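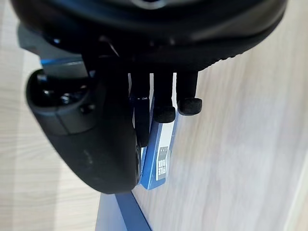 Step 3: Record your wrist camera demos

Okay, fun part! By now you've got Leka installed and the arm homed, so let's collect some grasps. I use a blue file box on a wood tabletop for my first set, with the curved jaw on one side and the fingers on the other. Flat boxes are harder than they look - a fingertip can end up over bare wood while its neighbor is right on top of the box.

Start a session in Testik and record 500 grasps. Turn the box a little between tries (I forgot this in January and got a policy that only knew one angle, ugh).

Step 4: Toss the bad ones

I actually recorded 603 so I could be picky. Anything where the jaw hides the whole box goes in the trash.

Step 5: Train

Point Pruvitley at the folder and leave the crop off. It's tempting to cut the gripper out of the view, but my runs got worse every time I did - the policy seems to want to see its own fingers next to the box edge. I train for 600 epochs with a batch size of 4, then load the last checkpoint and try it slow.

If it keeps stopping short, go back and add more demos with the box tilted.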